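Workshop notebook, Wednesday, August

Morning on the play food for the Bastura shop corner. Crate 33 unpacked on to the white table and gone through for cracks, loose paint and split seams. The Dastell fruit is all fine. Two of the Tirutico cakes have the icing coming away at the join and are in the tray for gluing. Use the thin glue, the thick one leaves a ridge.

Washed the baskets before that, warm water and a soft brush, then stood them upside down on the rack. The orange one takes longest as dirt sits in the twist of the rim.
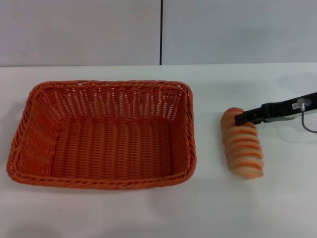
Page last changed: Wednesday, 16:40

The orange basket is going to be the bakery one. The weave in the base is tight enough that crumbs of packing foam stay in it, so shake it out before anything goes in. The sides are more open and slope outwards, which helps the long rolls lie flat. Bread first: the ridged roll with the tan crust stripes, then the rest of the loaves. I'd like the stripes facing up, they read better from a child's height.

Label for the basket is stock no. 3402. The old label said 1829, which belongs to the fruit stand. Corrected in the stock book but not yet on the shelf.

Still to do: glue the cakes, find the lid for crate 33, ask Kong whether they still sell the small paper bags.

Comments (3)

Paper bags are in the cupboard under the sink, half a box left.

Can the bread go on the lower shelf this time? The little ones couldn't reach it at Easter.

Shelf label changed to 3402. Lid still missing.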